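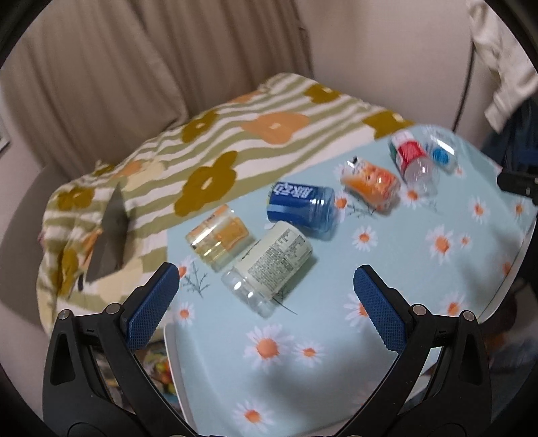 Bottles and a can on a low table beside the bed, on a daisy tablecloth.

I want to defend the small table next to the bed, and also the drinks that collect on it. In my family this is considered a bad habit. My mother believed that a bottle belongs in the kitchen, and if it leaves the kitchen it must come back the same evening. I lived by her rule until I moved to Numholm, where I rent one room and the kitchen is down a corridor shared with 12 other people.

In one room, the table has to be everything. I eat breakfast on it and I write letters on it. By the end of the week there are bottles on it too, lying on their sides like in the photo, and one can between them. A visitor sees laziness. I see a collection point that works quite well.

My argument is simple. A person who carries each bottle out at once makes many small trips, and on each trip she forgets what she was doing before. I tried it for 14 days in December and I read almost nothing in that time. Now I let them wait, and I take all of them together to the return machine at the Lappalainen shop, 57 steps down from my door. It is one trip and my evening stays whole.

I accept that there must be limits. Glasses with milk are not allowed to stay, and neither is anything with food in it. Caps should be kept, if you still have them. And the cloth matters more than people think. On a bare table an old bottle looks like garbage, but on a cloth with flowers it looks like somebody lives there and will take care of it soon. I shake mine out of the window every morning before 8.

Some readers will answer that a bedroom should be only for sleeping. I have read this advice many times, and I suspect that it is written by people who have also a living room.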